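Why Do Drinks Get Foamy? And Where Should the Bottle Go?

Grade 3-5 Kitchen Science, by Orysia Pylypenko

Grab a bottle of tea with a bit of air left at the top, check that the cap is on tight, and give it a shake. Look near the cap. Bubbles! Lots and lots of tiny bubbles, all squashed together into a pale, creamy layer. We call that foam, and there is more science packed in there than you might think.

Foam is mostly air. When you shake a bottle, the air at the top gets mixed into the drink and broken into little pockets. In plain water those pockets pop right away. Tea is different. It has stuff from the tea leaves floating in it, and some of that stuff makes a thin, stretchy skin around each bubble. The skins hold on for a while, so the foam stays put and you get time to look at it!

Why does foam sit at the top? Air is much lighter than water, so bubbles rise. In a bottle with a narrow neck they all crowd into the same small space, and the layer looks extra thick. Pour the same foam into a wide bowl and it spreads out so thin you might miss it.

Now look at the color of the drink. Tea can be amber (a golden brown, like honey) or reddish, or so dark you can hardly see through it. Part of that is how strong the tea is. Another part is how much light gets through. Wrap your hand around the bottle and the drink behind your fingers looks darker, even though it's the very same tea. You blocked some of the light!

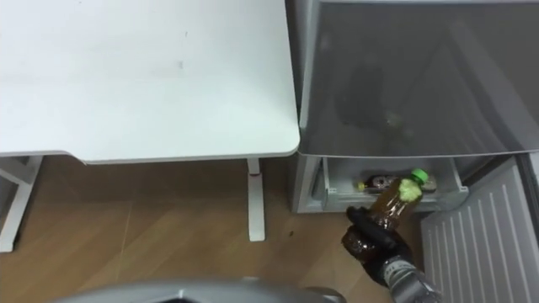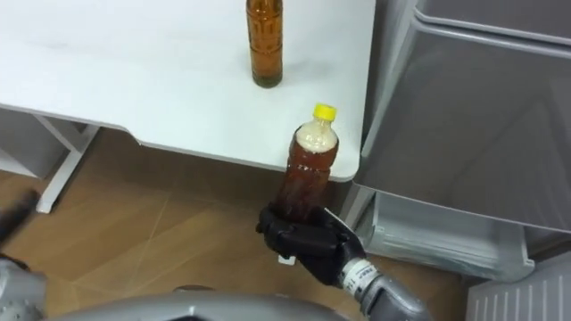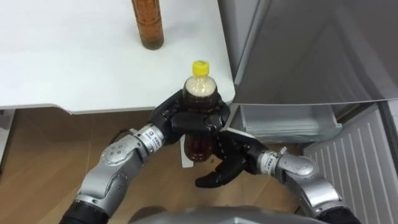
Bottled drinks in shades of brown, by a white table. The first picture shows the open refrigerator drawer, and the other two show a pale layer under the yellow cap.

So why do we put drinks in the refrigerator at all? Many bottles are fine on a shelf until you open them. Once the cap has been off, tiny living things called microbes can get in. They're far too small to see, and they love a warm, sweet drink. Cold slows them way down. It doesn't stop them completely, so an opened bottle still shouldn't stay in there forever. Read the label, or ask a grown-up.

Refrigerator drawers are great for bottles that are too tall to stand up on a shelf. Lay the bottle on its side and it fits! But think about what happens inside. When a bottle stands up, the drink stays down at the bottom and the air is next to the cap. When it lies down, the drink slides along the whole side and can touch the cap too. A loose cap means a sticky drawer (ask me how I know).

Try it yourself

You need two clear plastic bottles with caps, some water, and some cold tea. Fill one bottle halfway with water and the other halfway with tea. Close them both tightly. Shake each one for 23 seconds, then stand them side by side and watch. Which foam disappears first? Draw what you see right after shaking, and again after lunch.

Want to go further? Add one drop of dish soap to the water bottle and shake again. Wow! Don't drink that one, and rinse the bottle well when you're done.

Words to know

Foam: lots of bubbles packed together.
Amber: a golden brown color.
Microbe: a living thing too small to see without a microscope.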